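4. Shelf-stable food and the end of the month

4.1 What households kept on hand

The diaries from Tultton and Nudwood were meant to tell us what people ate. They told us more about what people kept. Most of the entries that ran longer than a line were about the cupboard, what was in it, what was getting low, what would have to last until the next paycheck. We had not left room on the form for this. People wrote in the margins, and on the back, and we ended up coding the backs separately (Appendix C).

Of the 731 diary days we could use, the ones in the last week before pay looked different from the rest in the ways you would expect. Less fresh meat. Fewer greens. More meals out of a packet or a can. Instant noodles, boxed macaroni, canned beans, rice. Earlier work on pay cycles has mostly treated this as a drop in diet quality, full stop. We think that is partly right. The sodium numbers are bad and we are not going to argue with them (Table 5). But the packets were often bought in the first week, on purpose, with the last week in mind. So the purchase date and the eating date pull apart, and a survey that asks only what was bought will miss it.

Noodles are the clearest case. Cheap, light to carry home on the bus, no fridge needed, and one packet is one meal so they are easy to ration. Households in Nudwood without a car bought them in larger lots than households with one, which we did not predict. Maybe the trip itself is the cost. Maybe the corner stores near the bus line just stock more of them. We can't seperate the two with this sample. Flavor mattered more than we thought it would, chicken being the one most diaries named, often with a note that the children would not eat the others.
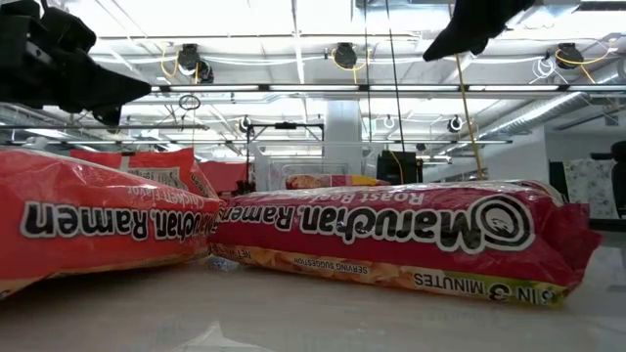
One woman in Tultton told us we had the whole thing backwards, that she did not eat noodles because the money was gone, she ate noodles so the money would not be gone, and could we please write that down. We did. A second reader of our draft summary wrote on it: fine, but you make it sound like a plan, and in my house it was me skipping lunch and the kids having the packets.

Both remarks fit the data. The first describes what we call holding, the second what we call covering. Holding is food set aside early, for a known gap. Covering is one person in the house eating less, or eating the cheaper thing, so that others don't have to. The same packet in the same cupboard can be either one. A count of packets will not tell you which, and neither will a receipt. Only the diaries did, and only when the writer felt like saying so.

4.2 Dressing it up

Almost no diary recorded noodles eaten plain for more than a few days in a row. An egg was the usual addition. Then frozen peas, cabbage, hot sauce, leftover chicken, the end of a bag of spinach. Several writers threw out half the seasoning or saved it to put on rice the next day. This makes nutrient estimates shaky, ours included. The standard food tables assume the full packet with the full seasoning and nothing else. We recoded the entries where the writer gave enough detail and left the others at the table value, so our sodium figure is likely too high and our protein figure too low. By how much, we can't say.

We also asked about the cooking itself. Kettle, microwave, stove. In Nudwood the microwave was the main tool on workdays, and for a good number of renters it was the only one, the stove being broken or shared with another household. Shared stoves came up again and again in the interviews and nowhere at all in the survey, because the survey asked if the home had a stove. It did. It just wasn't free at six in the evening.

4.3 The table as a work surface

A smaller point, but it bears on the method. We asked people to set out what they had for the week and sort it by when they meant to use it. Most did this at a kitchen table or a counter. Where there was no clear surface, the sorting went badly, or it was done in the head and read out to us, and the lists came out shorter. Lists made at a table had more items on them in both towns. Not more food, we think — more of the food got remembered. Small things at the back tend to go missing from a spoken list. Bouillon, half bags of lentils, the odd single packet.

For the later round, in November, we used a plain, light-colored surface for every sort. It was a cheap fix and we should have done it from the start. Dark or patterned tablecloths had made our earlier sorting records hard to code, and two coders disagreed on them far more often than on the rest.
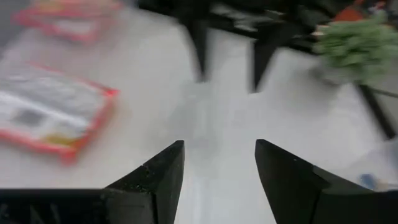
Figure 2. Pale tabletop.

The sorting task took longer than planned. We had allowed 40 minutes for a visit, and visits ran over as soon as people started telling us why a thing was in the pile it was in. We let them run. Those explanations are most of what we quote in Section 5.

4.4 Stores and price

Charbonneau is the one full supermarket that Tultton residents can reach on foot. Nudwood has none, and its residents mostly split their shopping between the Lilleo discount store and corner shops. Unit prices for dry goods at Lilleo were lower on nearly every item we checked, but only in the multi-packs. Bought singly, the gap closed, and for canned fish it went the other way. A household with cash in week one can buy the multi-pack. A household without it pays the single price all month. Nothing new there, it has been shown many times for other goods, but it matters for holding: you can only hold if you have something left over to hold with.

This is where the two towns part. In Tultton, holding was common and covering was rare, or rarely written down. In Nudwood it was closer to even. We checked if this was just income. It is partly income. With income in the model the town effect shrinks but does not go away, and adding car access takes out most of what is left (Table 6, column 2). We would not lean on this too hard. The Nudwood sample is small and the people who kept a diary to the end were probably the more organized ones to begin with, which would make holding look more common then it is in both places.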